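Capítulo 4
La cocina que todavía no existe: ensayar en simulación antes de atornillar

Quien haya llegado hasta aquí con el torso montado, los dos brazos cableados y una caja de tornillos sobrantes (siempre sobran, y siempre conviene guardarlos) tendrá ya unas ganas enormes de encender la máquina y pedirle que recoja la mesa. Le entiendo muy bien. Yo misma pasé un mes de noviembre entero con el robot a medio ajustar en el taller compartido de Grultmont, mirándolo de reojo mientras esperaba unas piezas, y al final la impaciencia me costó una muñeca partida y un borde del banco que aún conserva la marca.

Este capítulo es, por tanto, una invitación a esperar un poquito más. Vamos a construir una cocina dentro del ordenador, a meter en ella una copia del robot y a dejar que se equivoque allí todo lo que quiera. Los choques no rompen nada, el taller puede seguir con sus ruidos habituales y usted puede trabajar desde el sofá de su casa, con un café al lado – yo escribí la mitad de estos ejercicios precisamente así.

Lo que necesitará

El modelo geométrico que preparamos en el capítulo 3, con las masas de cada eslabón ya introducidas; el simulador Sokano en su versión 2 o posterior; y los controladores Omex para las articulaciones. Si en lugar de estos utiliza las placas Demchenko, que son las que tenemos en los bancos del fondo, los ejercicios le servirán igual, aunque tendrá que cambiar el signo de giro del codo derecho. En el apéndice encontrará la tabla completa.

Reserve también tiempo. La primera carga de la cocina tardó en mi portátil unos 23 minutos, y durante buena parte de ellos la barra de progreso no se movió en absoluto. No cierre el programa, por favor, que más de un alumno lo ha hecho y ha tenido que empezar de nuevo.

Al terminar el capítulo debería ser capaz de colocar la base del robot frente a una encimera, mover cada brazo por separado sin que tropiece con el torso y acercar una pinza a un objeto sin tocarlo. Agarrar vendrá después, en el capítulo 5, con sus propios disgustos. 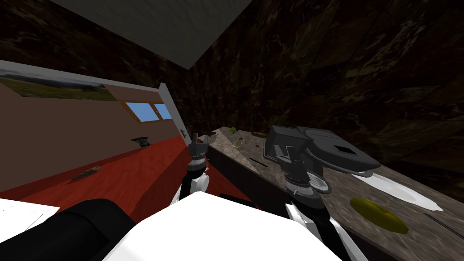 Nadège Hoarau
Coordinadora del taller de robótica, Grultmont

Una cámara virtual inclinada desconcierta bastante al principio: la encimera parece ir cuesta abajo y uno tiende a corregir el brazo cuando lo que está torcido es el punto de vista. Antes de tocar ningún mando, dedique un rato a orientarse. Busque el torso blanco, siga desde él cada brazo hasta su pinza y fíjese en que la derecha queda suspendida sobre la encimera, por encima del objeto alargado blanco y del ovalado amarillo. Con eso ya tiene una referencia para no perderse.

Ejercicio 4.1. Cargue la cocina y mueva solamente el hombro derecho, en pasos muy cortos. Anote el ángulo en el que la pinza deja de estar sobre la encimera y vuelva después a la postura inicial.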